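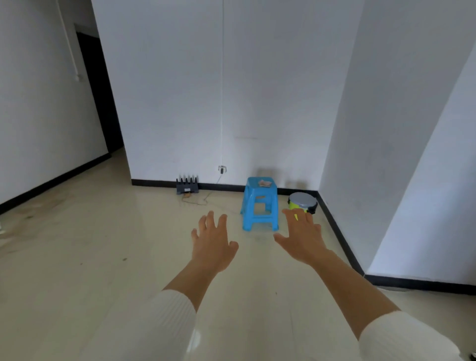

Dagný Østergaard told me in another thread that a robot mop gets lost because of what's around its dock, and that I should stop blaming the map and go look at the corner. So I went and looked at the corner!

I have an Amlow mop robot that's being moved into this back room and I'm trying to pick the dock spot before I set it all up again. It cleans fine. It just can't get home. It comes within a foot of the dock, does a little shuffle left and right, backs off, tries again and then dies on the tile with error 53. I've deleted the map and rebuilt it, and I get the same thing every time.

My first idea was the back right corner, where the green bucket with the gray lid is now, because it's tucked out of the way. My other idea was the stretch of back wall by the outlet, which is low on the wall and right near the gray stand with the prongs. There's a tan cord on the floor over there too, and the thin dark cable going down from the plug. The floor is big beige tiles, pretty shiny, with a black baseboard all the way along. There are brownish streaks on the left side and I can't tell if those are from the mop or not.

Which spot would you use? And does the shiny floor matter? The manual has one drawing of a dock against a wall and that's your lot.

tilefloor_mo, 10 June 2025

2 people have this same problem

Dagný Østergaard
Okay, not the corner. I know it's tempting, but with a wall on one side it only gets to line itself up from the other side, and mine did exactly that shuffle you describe until I slid the dock out along the wall. I'd use the back wall by the outlet. Move the gray stand somewhere else, pick up that tan cord (please, before anything else, the brushes will eat it and you'll be there with tweezers) and get the dark cable up along the baseboard with clips so it's not curving over the floor. The blue stool needs to go too. Splayed legs are the worst, mine wedges itself between them and then spins.

Then:
Set the dock flat against the wall, and push on it. If it slides on the tile, put a strip of double-sided tape under the back edge. Shiny tile is slippery, and a dock that moves a half inch every time the robot bumps it will give you 53 sooner or later.
Wipe the two metal contacts on the dock and the two on the robot with a dry cloth.
Start the mapping run with the robot already sitting on the dock. Don't carry it to the middle of the room and hit start, I did that for months.
Leave the door to the dark part on the left open or shut, whichever way you normally keep it, and don't change it halfway through the run.

On the streaks, try mopping with plain water for a few runs. I was putting Lendadine in the tank and being way too generous, and I had a film on everything. The tank holds 300 ml and it needs hardly any.

brinkley_j
get a different robot. i had the Amlow and took it back to Lykkegaard after a month, never docked once. bought an Avari and no trouble since January

parts_drawer
I'd hold off on returning it. Turn it over and look at the little dark window on the front edge, the one that looks for the dock. Mop robots splash, the splash dries there, and it goes half blind. A damp cotton swab and then a dry one. Mine has 2,449 hours on it according to the app and that window is the only thing I've ever had to do regularly, apart from pulling hair out of the side wheel.

The shine does bother some of them, by the way. Mine was worse with a lamp on because the floor threw the light back at it. If it docks at night with the lights off and misses during the day, that's your answer, and you can lay a plain dark mat in front of the dock. Thin one, or it'll try to climb it and sulk.

I agree with Dagný about the corner. The bucket can have it.

tilefloor_mo
Thank you both!! Back wall it is. I'll do the window first because I didn't even know there was a window. Does the mat need to be the full width of the dock or just the middle part?

parts_drawer
Full width, and tape it down.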